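12/6/24, glaze bench, back room

Second go at the pale cups. Writing this up before the weekend because last time I left it until Monday and ended up arguing with Áine from memory, and losing.

The claim, as passed to us by Tierney, is that the milky blue-white glaze "hides tea". Their words. I have been told this about most glazes at one time or another and I don't believe it of a pale one. Tea gets into any rough patch and sits there. What a milky glaze might do is make a faint stain harder to spot than it would be on plain white, and I'd accept that as a smaller and duller claim. So the entry is mainly about trying to tell the two apart.

Cups from the Turkivow batch, the footed shape with the flare. Thrown a bit heavier at the foot than I'd like but nobody is going to pour from them, so fine. Washed, dried on the rack overnight, looked over under the strip light and then again by the window. The window is the better of the two. The strip light puts a shine on everything and you end up admiring the gloss when you should be looking for pinholes.

Tea: Áine's usual, the strong bags. Brewed 4 minutes, bag out, left to stand 40 minutes, tipped away, rinsed under the cold tap, no cloth. Then again. I wanted to stop after two rounds. Áine Cullinane wanted a week of it, and we settled on the rest of the day, which pleased neither of us. Water went in at some 80 degrees by the time it reached the cup - the kettle is at the far end of the corridor and I did not run.

Used the blossom tray for the cups between rounds. It's the biggest thing we have with a raised edge, and the drips stay on it. I did say a patterned tray is a poor background for judging colour. Teal under a cool glaze makes the glaze look cooler, and anything cream nearby makes it look bluer still. Áine says I am overthinking it. Possibly, but when Skonari sent us those tiles we all agreed they were green until somebody put them on the plain bench, and they were grey. So: tray for parking, white card for judging. I've taped a sheet of card to the end of the bench and I'd be grateful if it stayed there.

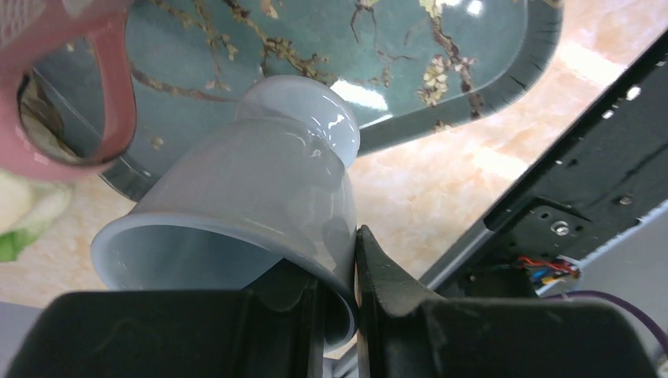
Where should we look first for staining on a footed cup?
At the rim and in any ridge or join, then the bottom of the inside. The glaze tends to run thin at an edge and at a change of shape, and thin glaze shows a stain before the broad sides do.

Back to the rounds. After the second rinse I thought I could see a faint tan ring inside, at the old tea line. Áine could not. I then turned the cup round, lost it, and found what I took to be the same ring in a slightly different place, which does not fill me with confidence. Wiped with a damp thumb and it went. I'd call that residue. A stain is what's left after the thumb.

By the last round the ring was there and we both agreed on it without prompting, and this time the thumb didn't shift all of it. A wet cloth did. So as of Friday evening the glaze neither stains badly nor hides tea. It behaves like a decent glossy glaze on a cup that got rinsed badly. I'd write that to Tierney more politely.

Things I don't like about our own method:

No plain white cup run alongside. Daft of me. Without it we can't say the milky colour did anything at all. Áine has one at home from the same supplier and will try to remember it.

Cold tap rinse is meant to copy how people treat cups at work, but I made that up. Real people leave the dregs in until the next morning.

I knew which cup had had tea in it every time I looked. Next time somebody else shuffles them.

The Grindeck paste came up as a follow-on (does it lift the ring, does it scratch the gloss). Not until we've got a ring worth lifting. I'm also wary of the way the tin tells you to rub "gently" and leaves it at that. If we do try it, do the foot first, where a dull patch won't matter to anyone.

Left the cups upside down on the rack. One has tea standing in it over the weekend on purpose, on the shelf by the window with a saucer on top. Please don't wash it up.

Monday: plain cup, white card, Áine to do the shuffling. Buy more teabags, we are through hers and she has noticed.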